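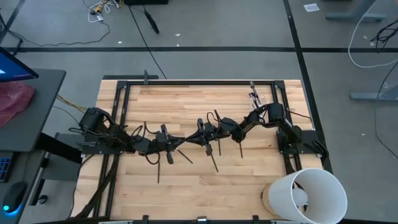 Ticket 2971 — butcher-block top, oil finish still tacky at one end
Status: open, waiting on supplier
Product: Trasalex hard oil, clear, second coat

Second coat went on the top per the tin, wiped back, left overnight. Most of it cured fine. Right hand end did not, drags under a fingertip and picks up lint. It's the light wood top made up of strips, black rails all the way round, so there's no lifting it out without undoing the corner brackets and I'd like to avoid that. The bad patch is at the corner where the white bin is lying on its side, plus a hand's width in from there. Middle is dry, left end is dry. Need to know if I wait, wipe or sand.

Log

Entry 1
Checked the tin. Batch 325, lid was on tight, no skin. Stirred properly this time, there was some thick stuff at the bottom. Possibly I didn't stir enough for coat two. First coat was from the same tin and no trouble with it.

Entry 2
Moved the bin, wiped the corner with a dry cotton rag. Rag came up yellowish. Still tacky after. Put a fan on it for the afternoon, window open. No change that I could feel.

Entry 3
Reply from Ghauri (where we bought the tin), pasted in:
"Please confirm room temperature and the amount applied. Over-application is the most common cause. Do not apply a third coat over a tacky one."
Told them room is cool, heating was off over night. Amount — no idea, did it by eye. Started at the left and worked across, so whatever was left on the pad got dumped at the right end. Probably thats it.

Entry 4
Tried white spirit on a clean rag, small area only, near the edge. Rubbed with the grain, then dry rag straight after. That bit is better. Not perfect but doesnt grab. Left the rest alone untill I hear back. Rag hung outside flat, not in the bin!!

Entry 5
November 16, 2024
Wiped the whole bad end with spirit, two passes. Heating on. Much less drag now. One strip is still sticky along its glue line, the one nearest the front rail. Oil must have run into the gap there, can get a fingernail in it. Used a wooden skewer with a bit of rag round it to pull some out. Slow.

Slight color difference where I rubbed hardest, a bit paler than the strip beside it. Can live with it. Would rather not sand, dust gets in everything.

Questions for supplier
- how long before I can call the glue line a lost cause
- can I do a thin coat on just the one end or will it show a line
- does the Niso wax go over this or does it need full cure first
- is the tin returnable part used, order 263

Please don't put cups or tape on that end in the meantime. Tape especially, it pulled a square of finish off the old bench back in June and we never got it to match.

Entry 6
Ghauri again: thin coat is ok once dry to the touch, feather it out past the patch, wipe off everything after ten minutes. Wax only after full cure. No word on the return. Chased.

Will check the glue line tomorrow morning and update. Leave ticket open.

Search tickets Enter keyword or number Go
Print this ticket | E-mail this ticket
Grusex Workshop Helpdesk — Contact us — © Grusex — Back to top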